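The water meter reading in March was 1,235. I wrote it in pencil on the back of the cupboard door, which is where the previous owner kept his, and then forgot about it until the bill came. We had used far more than two people should.

I spent a long evening reading old bills. The house in Waslow was built with one tap in the yard, and everything since has been added by whoever lived here at the time. There is a pipe to the garden, another to the outhouse, and one that goes under the path and that I still can't account for.

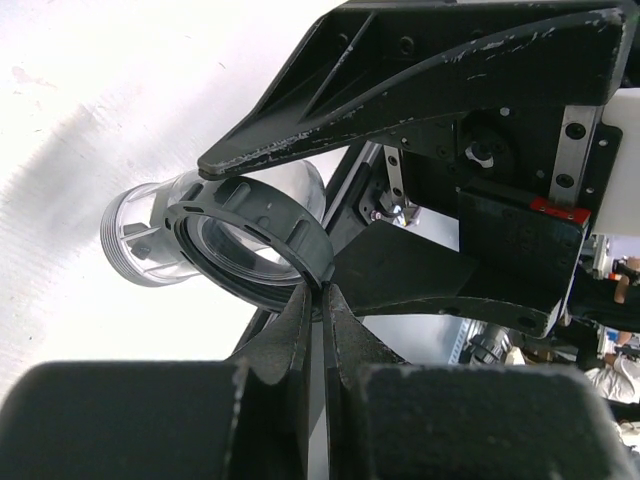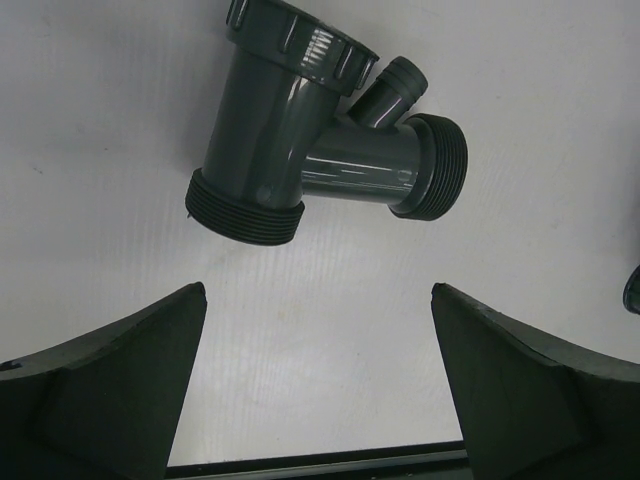
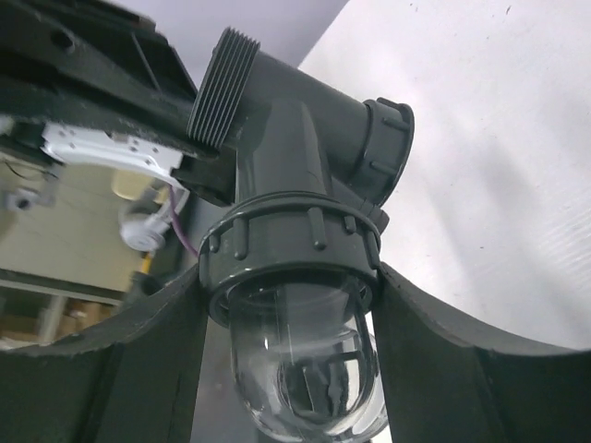 My first idea was to stop watering the garden for a month and see what happened to the bill. It came down, but only a little, and the beans suffered. After that I began to look at the joints. Most modern fittings go together with a ribbed collar like the grey ones in the photos, and the ridges give you something to hold when your hands are cold. The older joints here are soldered or painted over, and you can't undo them without cutting.

Florian Lecomte from two doors down lent me a listening stick. You put one end on the pipe and the other against your ear, late in the evening when the road is quiet. I heard a faint hiss by the outhouse wall – nothing anywhere else. We dug there and found the pipe split along its underside, with the soil around it like porridge.

The repair cost 80 pounds in parts and most of a weekend. I have moved the beans' water over to a butt, which holds 211 litres and fills quickly after a decent storm. The pipe under the path is still there. I will get to it when the ground is softer.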